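OK, thread time. I spent my morning rewriting the bench rules for our two-arm cell at Drultero and I have opinions. Mostly about cables.

Background for the new followers: we do cable handling. Two small arms, one table, a heap of cords that has to get picked up, pulled apart and laid out. I run the recordings and I also own the rules sheet (lucky me).

The old sheet had 12 rules. Half of them were copied from the Hendricks line, where the arms are bigger than I am and live behind a fence. Great rules! For that line! On a tabletop people just stopped reading after the second one.

New sheet has 4. It fits on one page in type I can read without my glasses.

Rule 1: clear the table before you power up. Only the thing you're working on stays. Mugs, phones, the hex key you swear you'll need in a minute, all of it goes on the cart.
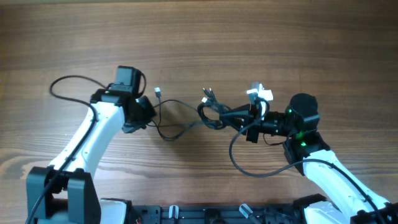 Two arms, one knot of black cables, nothing else on the wood.

Rule 2: know which cables are the job and which ones are the robot. This is my big one. When the arm's own wiring is black and the cords you're sorting are black too, sooner or later a gripper is going to grab its own lead. I want slack checked at the wrist and along the link before every run, with the arm moved by hand through its full reach.

(Yes, I've asked for colored sleeving on the arm leads. It's on the Tarnus order, which is supposed to land in December. We'll see!!)

Rule 3: hands out while the lights are on. If you need to fix the pile, pause, wait for the arms to hold still, say "hands in" out loud, fix it, say "hands out." Feels silly for a day and then it's just how you talk.

People push back on this one because the arms are small. Small arms still pinch, and you've got two of them heading for the same spot in the middle.

Rule 4: log the bad ones. Dropped connector, snagged loop, a grip that closed on air, write it down and keep the recording. We plan on 200 runs per batch and I'd take 99 with decent notes over the full set with none.

Someone at Pukon asked if I'd share the actual sheet. Sure, once I fix the typos. Rule 3 currently says "hams out."

Still arguing with myself about connectors. Do the little white plugs start face up every time, or wherever they fall? I'm leaning wherever they fall, with the start position noted in the log. If you do cable work and have a rule for this, please reply, I will read every single one.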